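Krishnan Press to Bring Out the Collected Sultholm Letters

2021-10-23

Readers who have been haunting the secondhand shelves for years in search of the old Sultholm fanzines can put their shopping lists away, or at least shorten them a good deal. Krishnan Press has announced that it will publish a complete edition of the letters column from Sultholm, the amateur magazine that gave sword-and-sorcery fans a place to praise, complain and quarrel with each other back when the only other way to do it was to find a like-minded soul at a convention and hope the bar stayed open.

The book will be called The Sultholm Letters, and it gathers all 272 letters that appeared in the magazine, from the shy little note that led off the first column to the long and very cross one that closed the last. They are printed in the order they first appeared, with the editors' replies in place, and with the misspellings mostly left alone (the press says it fixed the ones that changed the meaning and kept the ones that were simply charming, and I for one am glad of it).

For anyone who came to the field later on, a little background may be welcome. Sultholm took its name from the drowned city in the Romar stories, that much-loved cycle about a ferryman who carries the dead across a gray inland sea and keeps getting dragged into the business of the living. The stories had been out of print for a good while when the magazine started, and its first readers were people who had come across them in crumbling paperbacks and wanted very badly to talk to somebody about them. The magazine ran for 9 issues, each a bit fatter than the one before. It had fiction and poetry and a fair amount of artwork, some of it lovely and some of it drawn with more love than skill, but it was the letters that people turned to first, and it is the letters they still bring up when old copies get passed around.

You can see why as soon as you sit down with a few of them. The great argument, the one every longtime fan has an opinion on, was over the order of the Romar tales. One camp held that "The Toll at Havby" had to come first, on the grounds that the ferryman does not yet know the name of his own boat in it. The other camp pointed to the scar on his hand, mentioned plainly on the second page, and said that no sensible person could place the story before "The Salt Bride," where he gets it. This went on through issue after issue. Maps were drawn and redrawn. One correspondent worked out the phases of the moon for the whole cycle and was told, very politely, that the author had most likely just liked writing about moonlight.
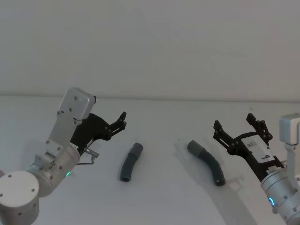

There was a good deal more to the column than that, though, and one of the pleasures of having it all between two covers will be in finding the quieter letters that got lost in the noise. There is a schoolteacher's account of reading "The Lantern Under the Water" aloud to a class of restless twelve-year-olds and having to stop before the end when the bell rang, only to have half of them stay in their seats. There is a run of letters on whether the women in the stories are given enough to do, which was argued with more care and good sense than you might expect, and which reads as freshly as anything on the subject today. And there are the recommendations, dozens upon dozens of them, from readers who simply wanted to press a favorite book into a stranger's hands.

The new edition comes with an introduction on the history of the magazine, notes at the back to explain who was answering whom (a real kindness, given how many of the writers signed with nothing but initials or the name of a minor character), and a full index of stories and titles. The index alone would have saved a lot of us a lot of evenings. The press has also put in 2 letters that never ran. They were set aside for a tenth issue that was planned and partly typed up before the money gave out, and they pick up the Havby question right where it had been left. I won't give away what they say, but supporters of the "Salt Bride" camp may want to brace themselves.

Krishnan Press will be a familiar name to many who follow this site. It is a small outfit that has made a habit of looking after the neglected corners of fantasy, and its earlier volume of essays on the Romar cycle, The Ferryman's Fee, did as much as anything to get the stories talked about again outside of their own small circle. That book took the tales seriously as pieces of writing, looking at their rhythms and their debts to ballads and old sea stories, and it made a number of readers go back to pages they thought they knew by heart. The Letters should make a fine companion to it. Where the essays are patient and well behaved, the letters come in with their boots on, and between the two you get a pretty fair picture of what it has meant to care about these stories over the years.

The press says that tracking down permissions was the slowest part of the work by far. Many of the letter writers had moved several times, a few had married and changed their names, and some had passed on, so that the request had to go to a son or a niece who had never heard of Sultholm and was a bit puzzled to be asked. Several of these family members wrote back wanting copies of their own. A handful of writers asked if they might revise what they had said, and were gently told they could not, though each was offered a short note at the back in which to admit to having changed their minds. Some took up the offer. I am told that one of the fiercest voices in the Havby quarrel used the space to say that further thought had only made the case stronger.

The book will be offered in two forms. The regular edition is a sturdy trade paperback, meant for reading and scribbling in. For collectors there will be a hardcover limited to 100 numbered copies, bound in dark blue cloth, with a folded reprint of the best known of the reader-drawn maps tucked in at the back. The contents are otherwise the same, so those who miss out on the hardcover won't be missing any of the text. Orders for both are being taken directly by the press, and given how fast the limited run of the essay volume disappeared, it would be wise not to dawdle if you have your heart set on one.

There has been some talk, too, of reprinting the fiction and poetry from the magazine if the Letters does well enough to pay its way. Nothing has been promised, and the press is careful to say that the rights to the stories are a separate tangle. Still, it would be a very happy thing to see "The Bell-Founder's Daughter" in print again, and the long narrative poem from the sixth issue, which I read once in a borrowed copy many years ago and have been misquoting to my friends ever since.

Readers who hold original copies of the magazine are asked to get in touch with the press if theirs include the loose errata sheet that went out with some copies of the fourth issue. The editors have only been able to work from a poor photocopy, with one corner missing, and would dearly like to check a line or two against a clean sheet before the book goes to the printer at the end of October. A clear scan would do nicely, and anyone who sends one will be thanked by name in the acknowledgments.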